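What we learned about costs at Stivport

3 August 2019

14 comments | 6 shares

We run a small linen and room service business and have been putting money aside for some automation since April. Before spending any of it, three of us went to the Stivport visitor day to see how people who already own robots work with them, and to ask what they paid for besides the robots. I went with Yara Srour and Macario Tlapale. These are my notes, tidied up a little for the others at work.

The day began with coffee and a talk on the ground floor. The talk was mostly history and can be skipped. After that we were split into groups and ours went upstairs with Alcides Alvarado, who looks after equipment for the household tasks team. He was happy to talk about money, which we had not expected.

His first point was that the machine itself had been a smaller part of the budget than they planned for. They had put down one figure for hardware and a much smaller one for the room, and the room went over. Floor marking, sockets in the right places, curtains to control daylight, spare bedding, things to put on the bedding, shelves on wheels. None of it is dear taken singly. He showed us the list and it ran to 239 lines, with the cheapest being a pack of cable ties.

The second point was about space. They had looked at renting a separate unit and decided against it. The test bedroom is on the same floor as the desks, with a yellow line on the office floor and no door to go through. He said this saved them a lease and also a good deal of walking, as the people who write the software can get up and look when something goes wrong. The drawback is noise in both directions.

We spent most of our time at the bed. It has a black-and-white duvet with thick cartoon shapes and lettering all over it, and an orange toy pig had been left on top. I asked whether hotels would ever own such a duvet and Alcides said the plain white ones were in the cupboard and got used as well. They buy bedding in small lots from ordinary shops and replace it when it wears. He advised us to put bedding down as a running cost, every quarter, and to leave it out of the one-off purchases. We had it in the wrong column.

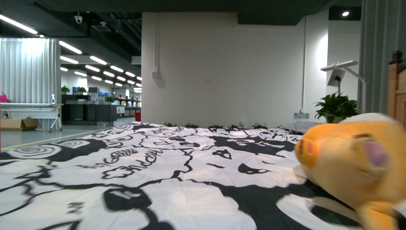
Hamidreza Taheri asked at this point whether anyone had worked out the cost per bed, saying that his own firm had been quoted for a machine and could not get a straight answer on it from the seller. Alcides said they had tried and had stopped, as the figure changed every month with the hours they ran. He suggested asking the seller for hours between services and the price of a service, and doing the sum at home.

We took that advice down word for word. Our quote from Indside has a service price in it but no hours. The one from Rangel has neither. Yara has written to both.

Other things we noted:

Lighting. They changed theirs after moving in and had to get an electrician back. Do it first.

Spare parts. They keep 11 on the shelf at all times and the rest come by post. Delivery was 13 days at worst last year.

Insurance. Their insurer wanted a floor plan and a written rule on who may be inside the line. It took longer than the purchase order did.

Training. A two-day course at Claleo cost them £787 a head. Alcides thought one person could go and teach the others. Macario did not agree, and I am with Macario, given how often our staff change shifts.

Lunch was sandwiches. The afternoon was a panel on leasing against buying, and Xóchitl Barrera gave the only talk I would have paid for. She went through a lease clause by clause and marked the ones that get people into trouble, chiefly the one on returning the machine in its original state. I have her handout and will copy it for anyone who asks.

Parking was free but the car park fills early. We got the train home.

For our own plan, I am moving bedding and parts to running costs, adding a line for the electrician, and holding the order until Indside and Rangel answer Yara. If they have not replied by the next budget meeting we will ask for a third quote.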